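4 min read

Stop counting demonstrations

Everyone who teaches robots by remote control has a number they like to say out loud. Ours at Kneath was 1,785. That was the demonstrations we had by November, and I said it in meetings as if it settled something.

It didn't settle much. The policy trained on all of them was worse at picking up rope than one trained on 200. Same arm, same table, same rope. The 200 were all done by Anisa Tuhumury, over a few mornings, slowly, and she binned any take she didn't like. The rest were done by whoever was free. Me included. Mine were awful.

So, an argument, written fast before I lose my nerve. We should stop treating the person at the controls as a tap you turn on. It's a skilled job. Pay it like one, train for it, and let the people doing it throw work away.

Start with rope, as it's what I know. A mug tells you where to grab it. A folded rope doesn't. You come in with two fingers and have to decide: the tied end, or a loop? One strand or the lot? Everybody decides differently. One person goes for the tie every time. Next person scoops from the side. Both fine. Put them in one pile and the robot learns something halfway between, and halfway between is air.

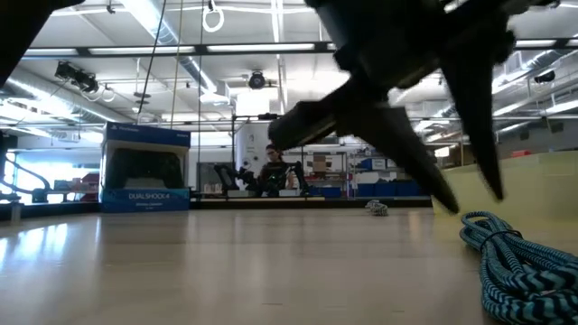

And hesitation. Nobody wants to talk about hesitation. When you can't feel what you're touching you stop above the thing and look. Of course you do. But the pause gets recorded same as everything else, and the robot copies it faithfully. We had an arm that would hang over the rope for what felt like a week, going nowhere. Vojtěch Urban thought it was a bug in the controller and spent a whole afternoon on it. Wasn't a bug. It was us, dithering, played back.

Vojtěch disagrees with most of this, I should say. His line is that messy data is the point. Real people are messy, real rooms are messy, get enough of it and the mess washes out. He may be right at a scale we'll never see. If you have the money for a warehouse full of operators then fine, good luck to you. We had one room and 5 people who could drive the arms without swearing.

Where he is right is on variety. Anisa's 200 were lovely but she always laid the rope out in much the same way, and when someone dumped it down any old how the arm looked lost. So clean isn't enough. What I want is different ropes, different places, different clutter on the table, and the same way of thinking in the hands. Vary the world, keep the teacher steady. That's hard to put on a slide, which may be why people go on quoting totals.

The other camp says skip the remote control, just grab the arm and push it through the motion. We tried it, when we were sharing kit with the Ovbridge lot. It's quicker to learn, I'll give it that, and you feel the weight of things. But you're standing in the way of the cameras half the time and your arm aches by eleven. And two arms at once, forget it. For one-armed jobs with a firm push in them I'd still choose it. For rope, no.

What would I change? Give people a proper week on the controls before anything they do is kept. Sit them togther and have them agree how the thing gets picked up, out loud, before anyone records. Short sessions. You can see the quality drop after lunch, mine drops before. And a big obvious discard button, with no one asking about it later. We used to ask. People stopped pressing it.

We're redoing the set now. Target is 600, and I had to fight for a target that low. One manager asked if we were going backwards. Maybe on his chart. I'd rather have 600 that I could sit and watch through without wincing, and I've watched the first lot and only winced at the ones that were mine.

Anisa gets the final say on what stays in. It should of been like that from the start.

We use cookies to improve your experience. By continuing to browse you agree to our cookie policy. Accept | Manage settings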